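Section 7. Recording your first batch of kitchen episodes

By now the arms should be bolted down, the Vesham recorder should be talking to both of them, and you have hopefully had a cup of coffee, as this next part rewards a rested pair of eyes. An episode is simply one try at one task, from the first movement to the last. Your Gradach kit comes set up for the pot and lid tasks, and we suggest you stay with those for your first batch, even if you are itching to try something fancier.

Before you start

Switch on both arms and wait for the green lights at the bases. Smooth the table covering from the middle outward and check the clamp at the front edge. Small wrinkles do no harm, but a big one can tip a light object over.

CAUTION: Keep your hands and sleeves away from the table whenever an arm is live. If you need to move something, pause the session first, every single time, even if it will only take a second.

Recording

1. Open a new session in Vesham and type in the task name exactly as it appears on your task card. "Lid off pot" and "lid off the pot" will be filed as two different tasks, and sorting that out later is no fun at all (ask us how we know!).

2. Set out the objects for the task. Shift them a little between episodes, a hand's width or so, and turn them too. The model learns very little from seeing the pot in the same spot 20 times in a row.

3. Bring both arms to the ready pose and press Record.

4. Guide the first arm to its object at an easy, steady pace. Close the gripper fully and hold still for a moment before you lift, so the grasp shows up clearly in the recording.

5. Move the second arm only when the task card calls for it. Otherwise let it rest where it is.
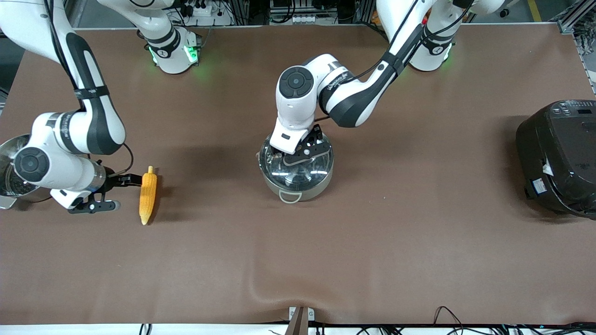 Figure 7-2. Left arm gripping the lid knob; right arm beside the corn.

6. Finish the movement, open the gripper, back away, and press Stop. Mark the episode Good, Poor or Discard while it is fresh in your mind.

Note: Please don't throw out an episode just for being a bit clumsy. A fumbled grasp that you then recover from is useful, and should be marked Good if the task was completed.

Note: Glass lids can be hard for the depth camera to read. If the preview shows holes where the lid should be, lower the room lights a little and try again.

How many do you need?

Rafferty Rosenthal, who wrote the Kashyap training recipe, used 261 episodes for the lid task and 395 for the full sequence. Plan on several sittings, and take a break when your driving gets sloppy. To check the batch before uploading, go on to Section 8.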